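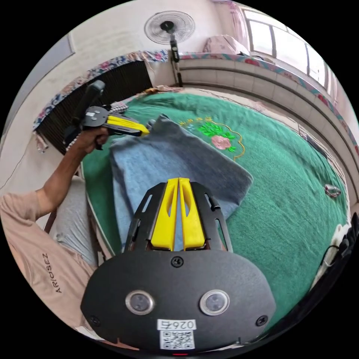 Ebere Sani runs demonstration capture for Tevia, the manipulation project at Fladine. Her group records people doing household tasks with hand-held grippers, then trains a two-armed robot on the recordings. The current task is cloth handling, and she says it is the least forgiving one they have tried.

"A rigid object has a pose. A towel has a state, and you mostly can't see it," Sani said. "So we ask the demonstrator to grasp near a corner and commit to it. If they hunt along the hem, the policy learns to hunt."

The group began with remote control. An operator drove the arms from a console built by Lindska, and a single fold took 70 seconds on a good run. Sani kept the console for checking the trained policy but moved collection to the hand-held units last February.

"With teleoperation you get the robot's exact joint data, so there's nothing to convert," she said. "What you lose is pace. Operators slow down at contact because they can't feel the cloth. Put the gripper in their hand and they stop thinking about it."

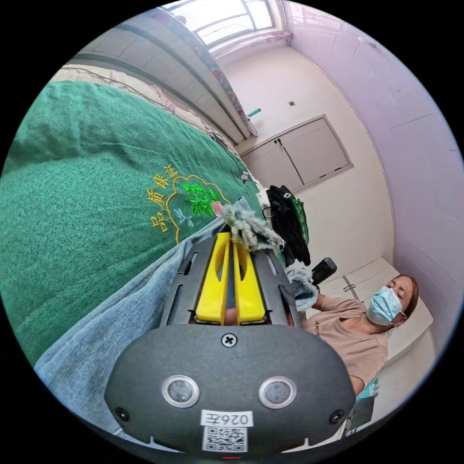 Conversion is where most of the labour now goes. Each gripper's path has to be recovered from its own sensors, and the left and right tracks have to agree on a common clock. Of the first 200 demonstrations, 68 were discarded, mostly for tracking drift when a wrist turned too quickly. Others went because the demonstrator had reached somewhere the robot's arms could not follow.

Asked whether demonstrators need much training, Sani said an hour is usual. They are told to keep the fingers in view, pause before releasing and leave failed grasps in the recording.

"I want the failures, provided the person recovers," she said. "A clean set gives you a robot that has no idea what to do with a dropped corner."

She is less settled on labelling. Left and right units are currently paired by hand at the end of each session, a step she hopes to automate using Işık, the group's in-house logging tool. Sheets and pillowcases come next, starting with the smaller sizes.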